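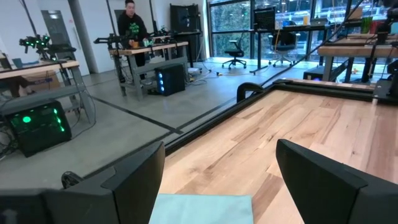 I've been working out how to fold cleaning cloths so they stay folded. For a long time I did it in my hand over the sink and got a lump. Now I use a table and press down with my palm before each fold. The pale blue cloth on the wood has a crisp top edge, and a crisp edge is the part I check. If the top fold is soft, everything under it slides.

Threads > Household > Cloths and towels

The method, short version. Lay the cloth out with the care tag face down. Smooth from the middle to the corners. Fold in half, smooth again, fold in half the other way. Stop there. A third fold makes it too thick for my drawer and it springs open.

If the corners don't meet, unfold all the way and start over. Pulling on one corner only stretches it. A lot of mine were never true squares to begin with, so I match the edges I can see and let the back ones be off.

Washing matters more than folding. I wash cloths apart from bath towels because of the lint. Low heat, no fabric softener. I used softener until February and wondered why they pushed water around the counter and wouldn't pick it up. It took a few washes to get back to normal.

Someone asked where I buy them. Wimon, the plain pack, 2 colors. I paid full price the first time and wouldn't again – they go on sale often.

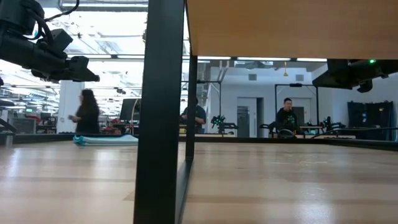
Light blue towel, folded flat and low, folded edges to the front.

Folded edges to the front is a rule for me. You can pick one up without dragging the next one along. I do the same in the drawer and on the shelf over the washer.

On the table itself, since I get asked about wood every time. Wipe with a damp cloth, then a dry one, both with the grain. Don't leave a wet cloth sitting folded on bare wood overnight. I did that at my old place on Birkett and had a gray square that took a lot of sanding to get out.

For oil I use Janar board oil, thin coat, left on while I do something else, then rubbed off. My own counter is 185 cm long and one small bottle does it with a little left over. The can says 100 percent mineral oil and I've had no trouble with it.

Correction to the last post: it's a bottle. I keep it in an old can.

Mugs come after the cloth. I put them on a wooden tray in one row with the handles all the same way. Sky blue, then the one that's orange inside, then the one with the dark brown rim. Space between them so they don't knock when the tray is lifted. 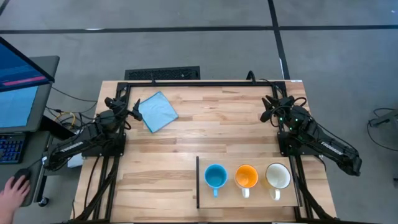

REPLIES, ALL IN ONE PLACE

Can the cloth go under the mugs? Yes, but flat, one layer. On a folded one they lean.

Paper towels? I keep a roll for grease. For the rest, no.

How many cloths do I own? Over 3 packs' worth, and half of those are for the car now.

The Clundelano fold (into thirds, then rolled) – I tried it for a week. Fine for a basket. In a drawer they roll to the back when you shut it.

Next thread is dish racks, when I've bought one I like.

Tagged: Laundry & Linens, Kitchen Basics

We use cookies to remember your settings. Accept / Manage choices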